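Plimesen 54 Alpine Rope Bag and Tarp

Product code: PL-54
Category: Climbing / Rope care
Status: In stock

The Plimesen 54 is a rope bag with a stitched-in ground tarp, made for single ropes on crags and approach terrain where a bare rope would pick up grit. It takes a 60 m single rope of standard diameter, or a pair of thinner half ropes if they are flaked with some care. The tarp folds in three, rolls towards the closed end and is held by two side straps.

Main fabric is a coated polyamide with a hydrostatic head of 2000 mm. The coating is on the inner face of the bag and the upper face of the tarp. Seams are bound but not taped, so the bag sheds rain and wet snow but will not keep a rope dry if it is left standing in a puddle or a melt pool.

Two tie-in loops are sewn to opposite corners of the tarp. One is red and one is grey. Tie the bottom end of the rope to the grey loop and the top end to the red. The loops are for rope management only and must not be loaded, clipped as a belay or used to haul the bag.

Specification

Volume: 54 litres, tarp unrolled and bag fully open
Weight: 91 g for the shoulder strap; see the care label for the complete bag
Rope capacity: one 60 m single
Fabric: coated polyamide, 2000 mm
Closure: roll and two ladder-lock straps
Carry: removable shoulder strap, one haul handle (hand carry only)
Colour: slate

In use

Unroll the tarp on the flattest ground available, uphill edge first. On sloping ledges the corner loops can be held down with small stones. Flake the rope from the bottom end, keeping the pile towards the middle of the sheet. To move to the next route, pull the four corners together, fold the sides over the rope and roll. There is no need to coil.

The side pocket holds a guidebook or a pair of folded approach gloves. It has no zip. Keys and phones are better carried elsewhere.

On glaciated approaches the bag can be strapped under the lid of a pack. The Vamwood pack straps fit the daisy loops without an adaptor. Other makes may need a longer strap, depending on how full the bag is. Do not strap crampons directly against the fabric.
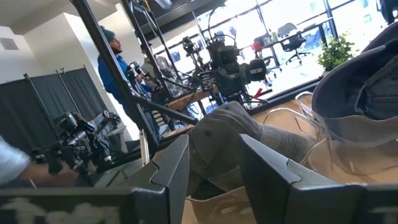
Text and testing notes: Eun-seong Kang, Jekum Mountain Equipment

Notes from testing

The sample bag was used through one summer season, mostly on granite and on two schist crags with loose, dusty bases. The tarp wore first at the fold nearest the bag mouth, where it is dragged when a full bag is pulled across rock. Production bags have a second layer of fabric along this fold.

The buckles on the first sample slipped when iced. They were replaced with the same pattern used on the Myung gear sling, which has a deeper tooth and can be worked in thin gloves. With thick mitts they are still awkward.

The shoulder strap sits well with a single rope. With two half ropes and a rack in the bag it pulls to one side, and a long walk is more comfortable with everything in a pack.

Care

Shake the tarp out after each day. Wash by hand in lukewarm water with a mild soap, rinse twice and hang in the shade. Do not machine wash, tumble dry or iron. Store unrolled where there is space. Salt should be rinsed off after use on sea cliffs, with attention to the buckles.

Small holes in the tarp can be patched from the upper face with any self-adhesive nylon repair tape. Torn corner loops should be replaced. Spare loops are sold in pairs, one of each colour.

Spares and related items

PL-54-S Shoulder strap
PL-54-L Corner loops, pair
PL-54-B Ladder-lock buckle, Myung pattern

Rope not included.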